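How to store fresh grapes in a wooden crate

Updated 09/10/2024

Grapes keep well for a couple of weeks if they are cold, dry and not squashed. Most of the ones that go soft in a shed or pantry were damaged on the way in, so the handling matters as much as the temperature. The method below is the one we use at Gronden, and it works for shop-bought grapes as well as your own.

What you need

A shallow wooden crate with gaps between the slats
Plain paper, enough to line the bottom and sides
Small scissors or snips
Kitchen scales, if you want to keep track of weights
A cool room or a fridge with space for the crate

Preparing the crate

Brush out the crate and run your hand along the inside to find splinters and nail heads. Sand down anything that catches. If the crate has been washed, leave it to dry for a full day before using it. Line it with a single layer of paper, folded up at the sides. Newspaper will do, but the ink marks pale grapes, so keep it for red or black ones.

Sorting the bunches

Lay the bunches out on a table and look at each one from both sides. Snip off any split, brown or shrivelled grapes, cutting the little stalk instead of pulling. A pulled grape leaves juice behind and the mould starts there. Do not wash anything at this stage.

Very large bunches are awkward to store. Anything over 515 g can be cut in two at a side branch. Leave a decent length of stem on each piece.

Moving the bunches

Always hold a bunch by the stem at the top. Close your fingers around it, lift slowly and let the grapes hang. Handling the fruit itself rubs off the bloom, the dusty coating on the skin, and grapes without it dry out faster.

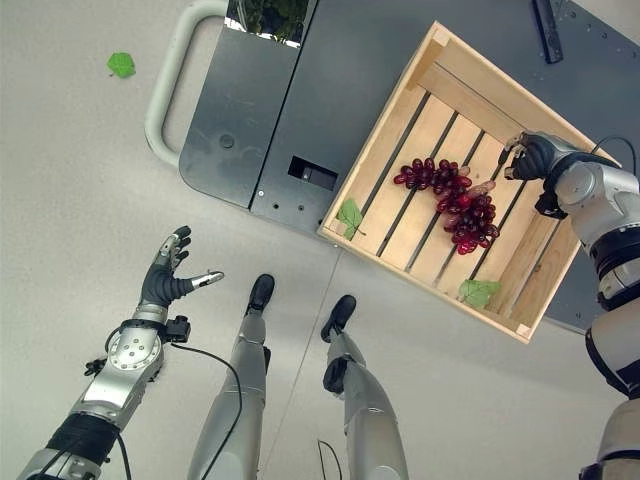

Lower each bunch until it touches the paper before you let go. If one is lying badly, lift it again by the stem and turn it. Pushing it across the crate will knock grapes off. Keep to one layer. Two layers look fine on the first day, but the lower one will be flat and wet by the end of the week.

Storing and checking

Put the crate somewhere cool and dark, away from onions, which will flavour the fruit. A loose sheet of paper over the top is enough of a cover. Check every 3 days and snip out anything soft. Change the paper if it feels damp.

Wash only what you are going to eat, in cold water, and let it drain in a colander.

Bunches that have started to wrinkle are still good for juice or jam. Shu-fen Tai's grape jelly recipe is in the preserves section, and it can be halved for a small batch.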